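The Bits and Bobs Box – Gallery
21 Feb 2025

Welcome in, and put the kettle on! We finally got to sorting the big open box with the dark green edges, the one that has been swallowing small treasures in our sewing room since October. Iida Ruotsalainen came by to help, which mostly meant the two of us saying "ooh" – but we did get there in the end.

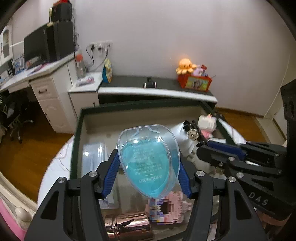
I've always had a soft spot for clear packaging, especially when there's a good strong colour inside, and turquoise is my favourite of the lot. I can't read the Chinese printing, I'm afraid, so if any of you lovely people can, do write in! The black clip or ornament with the champagne-coloured rose is the one Iida has her eye on, and she's welcome to it.

The little pink and white block figure is going on the windowsill beside my thread tins, and the rest goes back in the box until I've found some decent dividers.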